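Chapter 3

Who Is the Open Studio For?

Most books on the running of art spaces treat the open studio weekend as a plain good. Doors are opened, the public comes in, artists meet people who might buy or commission, and the town gets a lively couple of days in May. This chapter asks how much of that has been shown and how much has simply been repeated in funding bids.

Take Luvton, a former dye works let out as 40 studios. Its last open weekend was reported as having drawn 2,574 visitors. The figure has been quoted ever since, usually with approval. It comes from a clicker held at the main gate, and the clicker was pressed each time somebody walked through. A painter who went out for milk and came back was a visitor. So was a child running in and out of the yard. The café, which sits inside the gate, had its own regulars, and they were visitors too.

None of this makes the weekend a failure. It does mean that we know very little about it. We don't know how many people climbed the stairs to the upper floors, where the rents are lowest and the work is often newest. We don't know how many spoke to an artist, or how many came from outside the circle of friends and fellow artists that fills any private view. The report is silent on sales, apart from one line saying that they were "encouraging".

The smaller spaces are no easier to judge. Plindel, a single room above a tyre shop, holds roughly 30 people, and its organisers have always refused to count. Rosser counts everyone and publishes nothing. Gridatell asks visitors to fill in a card, and the cards that come back are, as one might expect, from people who enjoyed themselves enough to find a pen.

There is also the matter of who pays. Artists are asked to clear up, stay in for two days, pour the drinks and talk — all of it unpaid — while the landlord gains a busy building and a good photograph for the brochure. Some artists are happy with this bargain. Others go along with it because their lease says they must.

By the end of the chapter you should be able to read a visitor report with some care, and to say what else you would want to see before believing it. We begin with the gate count, and with a response to an earlier draft of these pages.

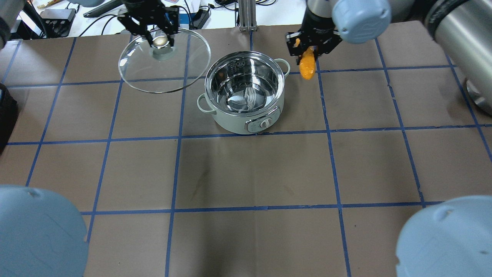 Rosser replied that a poor count was still better than none, and that a space which could show no numbers at all would be the first to lose its grant. The chapter, it felt, was too hard on the clicker and too easy on the funders who kept asking for it.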